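Carrying Cold Drinks Without Spills: Cups, Lids and Small Boxes

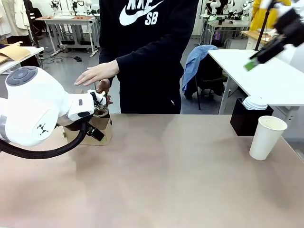 By Ariel Rivera
November
Filed under: Kitchen Basics / Drinks and Serving

Most spills between the counter and the car come from the box, and the box is usually too big. People pick one that held something else, set the drinks in the bottom, and find that every cup has room to tip. A small open cardboard box is easier to manage. Lower a clear cup of something dark into it with one hand low on the cup, and you can see the level of the drink all the way down. Keep the stack of round paper lids at the back of the table and the spare paper cup off to the side, where your sleeve won't catch either of them.

I started writing these notes for the snack table at Ovbridge, where we send out cold coffee and iced tea twice a month. They work just as well for a family picnic or a drive to see somebody in the hospital.

Choosing the box

Measure the cup at its widest point, which on most plastic cups is the rim. Then measure the inside of the box. You want a finger's width of slack on each side and no more. If you can slide the cup back and forth, the box is too big for one cup and should hold two, or it needs packing.

Height matters too. The sides should come up at least halfway on the cup. Two-thirds is better. Sides that come up past the rim make it hard to get your hand in and out, and that's when cups get knocked.

Look at the bottom of the box before you use it. If the flaps are only folded together, run a strip of packing tape down the seam and another across it. A folded bottom will hold dry things all day but lets go when it gets damp, and cold cups sweat. Put a folded paper towel under the cup. Change it if you refill.

Boxes with a shiny coating inside last longer than plain brown ones. Shoe boxes are too wide and the cardboard is thin. Boxes from canned goods are good. So are the ones that printer ink comes in.

Packing around the cup

When the box is a little too big, fill the gaps at the corners first. Rolled newspaper works. So does a dish towel, folded long and wrapped once around the cup like a scarf. Don't stuff paper down hard on one side only; it pushes the cup against the other wall and bends a thin plastic cup enough to bring the drink up over the rim.

For two cups, cut a divider from the lid flap of the same box. Make it as tall as the sides, and tape it at both ends. Egg carton pieces look like they ought to work, but they're too shallow.

Filling

Leave space at the top. I stop at the place where the cup starts to flare, or a thumb's width from the rim on a straight cup. Ice goes in first, then the drink. If you add ice afterward you will misjudge it.

Fill on the table and then put the cup in the box. A cup filled inside the box is hard to see from the side, and any drips go straight into the cardboard. Wipe the outside of the cup before you set it down.

Hold a plastic cup low, near the base, where it is stiffest. Squeezing near the top of an open cup makes the rim go oval. If somebody is helping you, one person steadies the box and the other handles the cup. Say out loud when you are letting go. It sounds fussy, and it has saved me a tablecloth or two.

Lids

Flat paper lids are fine for keeping dust and bugs out of a cup that is standing still. Don't trust them in a car. For travel you want a plastic lid that clicks on all the way around. Press with your thumbs at opposite sides, then turn the cup a quarter and press again. Tilt it a little over the sink to check.

Buy the lids and cups together, from the same maker if you can. The size printed on the sleeve is the volume of the cup, and two cups that hold the same amount can have different rims. I once bought a sleeve of Tenico lids for Vestberg cups and ended up using the lids as coasters.

Store paper lids stacked in a square container that is a bit shorter than the stack. The top few stand above the edge and you can lift one off without digging. Stand the container away from the sink. Paper lids that have been damp will curl and never lie flat again.

If you have run out of lids, plastic wrap and a rubber band will do for a short walk. Pull the wrap tight and put the band below the rim. Foil tears.

Setting up the table

Work in one direction. I am right-handed, so I keep empty cups and lids on my right and send filled boxes off to the left. Left-handed people should turn it around. What you don't want is to reach across open drinks for a lid.

Clear a space as wide as both your elbows. Phones, keys and mail go somewhere else. Jackets go over the back of a chair and not on the work surface.

Smooth tabletops are easy to wipe but a wet box will slide on them. A damp dishcloth, wrung out well and laid flat, keeps the box in place while you fill it. A rubber shelf liner does the same and can be rinsed off. If the table wobbles, fix that first with a piece of folded cardboard under the short leg.

Keep one spare empty cup within reach. Use it for the extra when you overfill, for ice that won't fit, or to test a lid.

Paper or plastic?

For cold drinks I use clear plastic. You can tell the coffee from the cola and see who has had a refill. Paper cups made for hot drinks will hold a cold one for a while, but some get soft at the seam when there's ice in them. Paper is better for hot cocoa, soup and anything you'll be holding in your bare hand.

Don't put hot coffee in a thin plastic cup, even for a minute. It will sag where you are holding it.

Mark drinks that look alike. A dot of colored tape on the lid is enough. Keyvan Ahmadpour, who ran the drinks table before I did, used a grease pencil right on the cup, which works until the cup sweats.

Carrying and driving

Pick the box up from underneath with both hands. Never lift it by the flaps. Look where you are walking and let someone else get the door.

In the car, the floor behind the front passenger seat is the flattest place. The seat itself slopes backward, and the box will tip toward the seat back. If you have to use the seat, put a rolled towel under the rear edge of the box until it sits level. Trunks are all right if the box is wedged against something heavy.

Take the straws separately. A straw standing in the cup catches on everything.

Cleaning up a spill

Blot, don't rub. Coffee and cola both leave a sticky film after the wet part is gone, so go over the table a second time with warm water and a drop of dish soap, and a third time with plain water. Dry it with a clean towel. On a light-colored surface, look at it from the side against the window to find the streaks.

For a dried ring, lay a wet cloth on it for a few minutes and it should wipe away. Check under the table edge too. Drips run along the underside and dry there, and you will find them later with your knee.

A box that has taken a full spill should go out. Once the cardboard is soaked it won't go back to its old strength even after it dries. If only a corner got wet, cut the box down flat and use it under the recycling bin.

Rinse plastic cups before they go in the recycling. Some towns don't take them, so check your local list.

Things to keep in the drinks drawer

Packing tape, a marker, rubber bands, a roll of colored dots, two old dish towels, a piece of shelf liner, and a few flattened small boxes. Mine all fit in a bread pan. I also keep a card with the cup and lid sizes written on it, and I take that card to the store.

A reader from Montoya asked whether the same box can be used again. Yes, as long as the bottom is dry and firm when you press on it. I write the month on the flap and toss it when it starts to look tired.

Tags: cold drinks, paper cups, lids, packing, spills

Questions about this page? Use the contact form. Text may be copied for home and club use with the author's name left on. Back to top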